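Robotics Studio 2: Unit Four Handout
Taking Apart a Workstation with the Arm
Posted 2025-04-16

Welcome to the unit everybody has been asking about since the first week! You've stacked blocks, sorted caps and plugged a cable into a panel that was made to be easy. Now the arm meets a real machine, built by people who never planned for a robot to service it. It's my favorite part of the course.

What we're working toward

By the end of the unit, your team's program should release a latch, lift a part clear of its neighbors and set it down flat on the bench. Then it should do the same thing again with the tower shifted a little. The second half is where the grade is, and it's also where you'll learn the most.

Teams use the same lab account as before. The motion code lives in the Nolora folder, and your grasp files go under your team name in Esen. If you were on the Gronow bench last unit, please copy your calibration over before you start, because the old one will be wiped.

Reading a part before you touch it

Spend your first session just looking. Ask where a person's fingers would go. On a lot of office towers the parts you're meant to handle are a different color from the rest, often blue, and that is a gift to a vision program. A color threshold will get you a list of candidate grasp points in an afternoon. It will also hand you things you should leave alone (an expansion slot can be blue too), so shape has to come in right after color.

Then think about which way the part wants to travel. A memory stick comes straight up out of its slot after both end clips are open. A tray may have to tilt before it slides. Write the direction down as a vector in the tower's coordinates, and let the program turn it into arm coordinates. Teams who type in arm coordinates by hand always regret it when the tower moves.

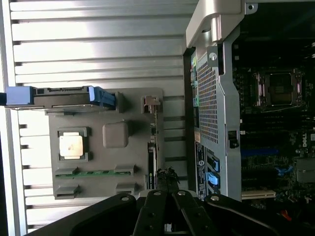
Bare metal is the other big topic this week. Ridged panels throw glare, and glare moves when the wrist moves, so a feature you matched from one pose can vanish in the next. Try three fixes in this order: lower the bench lamp, shorten the exposure, and take a second view from a slightly different angle. Most teams need only the first two. The second view is worth learning anyway — you'll want it for the final project.

Fingers and force

Two flat fingers can do a surprising amount. For a latch, keep them closed and push with the tips. For a handle, open to the handle's width plus 12 mm, come in slowly, and close until the force reading levels off. Cap your grip force at 27 N in the config file. Plastic latches are tough in one direction and weak in the other, and we'd like to keep ours.

Keep the approach speed at or under 80 mm per second anywhere inside the chassis. Outside it you may go faster, with one teammate at the stop button.

Loose cable is sneaky. It bends into the path and the planner doesn't know it's there. Check for it by eye before every run.

Before any run

Power cord out of the tower and off the bench.
Wrist strap on whoever reaches in by hand.
Never grip a processor or the contacts on a memory stick.
Log file named and recording.

What to hand in

A write-up of up to 700 words, your grasp file, and the logs from your two best runs and your worst one. I mean it about the worst one! Tell me what the arm believed and what was really there. Briker, the grading script, checks only that the files open, so a missing log is on you.

Reading for next time: the chapter on compliant motion, first half. Bring one question about it, on paper.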